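Household Linens: Notes for October

Following the move to the Candon apartment, I have reviewed the way linens are sorted, folded and stored. The former arrangement, in which cloths of every size shared one drawer, has been discontinued.

All kitchen and cleaning cloths are now folded on the white table near the window. A plain, flat surface makes creases easier to find, and it should be cleared before each load is brought over. Folding takes place on Tuesday, once the ironing has been completed.

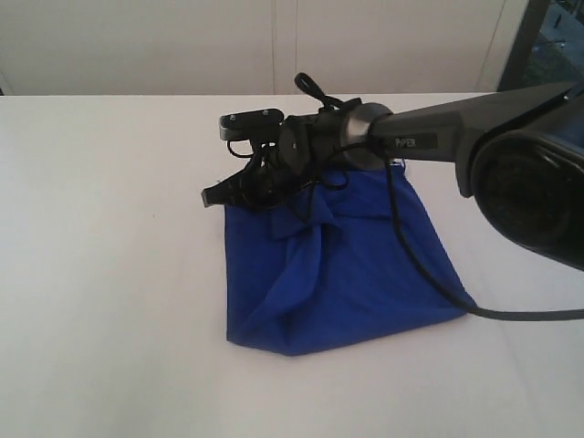 Blue cloth on the white table, still to be smoothed and refolded.

Smaller cloths are to be folded in half twice and placed on the upper shelf. Larger pieces are folded lengthwise first – corners matched, edges pressed down by hand – and stacked no more than four high. Any item with a worn hem is set aside for mending.

Two cloths remain unaccounted for following the move. Readers who wish to compare methods may consult my earlier post on the Bakilana cupboard, where the shelf measurements are given in full. Tablecloths will be addressed separately next month.

Stuart Bickerstaff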